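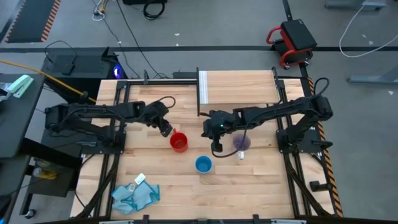 Both arms on the bench, mugs out, Saturday.

Quick one as I've got to be up early. The two-arm build is finally bolted down properly. Left arm, right arm, a black base plate each, rails down both sides of the table. Took 15 bolts and most of a packet of biscuits.

Last month the left one was on a G-clamp and it crept. Every time it reached out the base shifted a hair and all my saved positions were rubbish by teatime. Haris lent me his drill press and we redid the plates. No creep since, touch wood.

Cups next. Red mug, blue cup, purple see-through one. The plan is left arm takes the red mug by the handle, right arm does the purple. The see-through one is a pain — the depth camera just looks straight past it. Suryani reckons a strip of masking tape round the rim would sort it. Feels like cheating but I'll probaly do it.

Cable on the right arm still needs sorting. It hangs in a big loop right over the purple cup and I don't like it. Want to clip it along the forearm with a bit of slack at the elbow. Rizal has some velcro ties, must remember to ask.

Still to do:
cable clips, both arms
soften the gripper close, far too keen at the moment
teach the left one to fold the blue cloth (ha)
move the PC off the floor
sweep up!!

Ran the homing routine 7 times before tea and it came back to the same spot everytime, so I'm calling that done. Code is a mess, 73 lines of it are commented out and I've no idea which ones matter. Will tidy up and post it when I'm less embarrassed.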